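Laborbuch Sim-Gruppe, März, angefangen 8:40

Stand von gestern Abend: Generator für die Suchaufgabe läuft wieder durch. 265 Episoden angefordert, 265 geschrieben, aber das heißt erstmal nichts. Log ist sauber bis auf die üblichen Texturwarnungen. Nassoro hat die Szenen über Nacht auf Jeltora gelegt, Platte dort zu drei Vierteln voll, bitte keine Rohdumps mehr ablegen ohne zu fragen.

Zur Erinnerung, worum es in dem Durchgang geht: Innenräume, Kamera startet mit zufälliger Blickrichtung, Policy soll das Zielobjekt finden, hinfahren, greifen. Bisher hatten wir die Startposen immer so gewürfelt, dass das Ziel schon halb im Bild stand. Ergebnis bekannt: sobald der Roboter falsch herum steht, macht das Netz Unsinn. Dreht sich gar nicht oder fährt geradeaus los. Also jetzt Starts mit wenig Information absichtlich drin lassen.

9:15
Skeritz-Config verglichen mit der alten. Unterschiede:
Startgier frei, vorher auf Ziel +/- Fenster begrenzt
Wandabstand min. kleiner gesetzt (Idrisa)
Bilder und Deko aus dem Forosmont-Paket, zufällig pro Raum
Licht unverändert, machen wir später
Seed steht jetzt ENDLICH im Episodenkopf. Hat lange genug gedauert.

"Startgier" = Startgierwinkel, gemeint ist yaw. Wir sollten das Feld mal umbennenen, jeder Neue stolpert drüber.

10:05
Stichprobe durchgesehen. Sieben Episoden rausgeworfen, Kamera steckt im Mobiliar, Clipping. Kollisionsprüfung nimmt nur die Basis und nicht den Mast, das ist der alte Fehler, Ticket ist immer noch offen. Workaround: Startpose verwerfen, wenn Tiefenwert in der Bildmitte unter der Schwelle. Idrisa baut das ein. Achtung, nicht zu scharf stellen, sonst fliegen genau die wandnahen Starts raus, die wir haben wollen.

Zwei Episoden doppelt (gleicher Seed, anderer Worker). Eine davon gelöscht, die andere als Referenz für den Replay-Test behalten. Nein, umgekehrt, die von Worker 3 ist die Referenz. Steht so auch im Index.

11:30
Diskussion mit Idrisa Mwakyusa, ob Starts ohne Ziel im Bild ein eigenes Label kriegen. Seine Meinung: ja, "blind_start", dann kann man beim Training den Anteil steuern. Meine: Label ja, aber automatisch aus der Segmentierungsmaske, nichts von Hand. Von Hand haben wir das bei Foulkes gemacht und nachher war die Hälfte Geschmackssache. Geeinigt auf Maske, Schwelle noch offen.

Problem dabei: was am Rand nur als schmaler Streifen reinragt, zählt für die Maske schon als Objekt. Mensch würde sagen, Wand. Netz sieht vermutlich auch nur Wand. Also Mindestfläche. Nassoro Tanui will zusätzlich Abstand zum Bildrand, halte ich für übertrieben, probieren wir aber.

13:20
Nach dem Essen die wandnahen Starts einzeln angeschaut. So sieht das dann aus: graue Wand, oben hängt ein Bild mit Felsbogen, am linken Rand ragt was kleines Dunkles rein, sonst nix. Kein Arm, kein Greifer zu sehen. Genau der Fall, den die alte Config nie erzeugt hat. Bleibt drin.

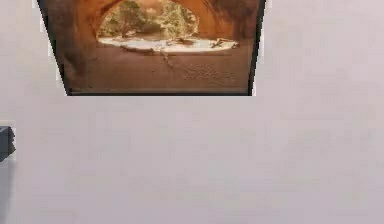 Was mir dabei Sorgen macht, sind die Wandbilder selbst. Landschaftsfotos mit Tiefe, Bäumen, Durchblick. Im Farbkanal kann das wie eine Öffnung wirken, in der Tiefe ist es eine flache Wand. Wenn wir nur RGB füttern, lernt die Policy am Ende, Bilder als Orientierungspunkt zu benutzen (wäre ok) oder als Durchgang (wäre schlecht). Test dafür: gleiche Startpose, Bild getauscht, Aktionen vergleichen. Kostet wenig, Seeds haben wir ja jetzt.

Zweiter Punkt: Wandfläche hat fast keine Textur. Merkmalsverfolgung findet da nichts, Odometrie aus dem Bild also vergessen. Für die Aufzeichnung nehmen wir sowieso die Pose aus dem Simulator, aber auf dem echten Gerät gibt es die nicht. Notiert, später.

15:45
Schwelle Mindestfläche erstmal grob gesetzt und über den ganzen Satz laufen lassen. Anteil blind_start höher als gedacht. Nassoro meint, zu viele, Training kippt sonst Richtung Drehen auf der Stelle. Kann sein. Wir sampeln im Loader runter und lassen den Datensatz wie er ist – löschen geht immer noch.

Experte (der Planer, der die Trajektorien erzeugt) dreht bei solchen Starts immer linksrum. Immer! Tie-Break im Code, kein Zufall drin. Muss vor dem nächsten Durchgang raus, sonst lernen wir eine Linksdreh-Policy. Ich mach das morgen früh, eine Zeile.

Offen:
Tiefenschwelle (Idrisa)
Tauschtest Wandbilder (Nassoro)
Tie-Break Drehrichtung (ich)
Platz auf Jeltora, alte Läufe packen, wer?
Feld umbenennen, aber erst wenn der Loader nachgezogen ist

17:10
Nachtrag, Replay-Test mit der Referenz lief durch, Posen identisch, Bilder bis auf Rauschen auch. Nächster Durchgang mit drei Workern, mehr packt die Maschine nicht.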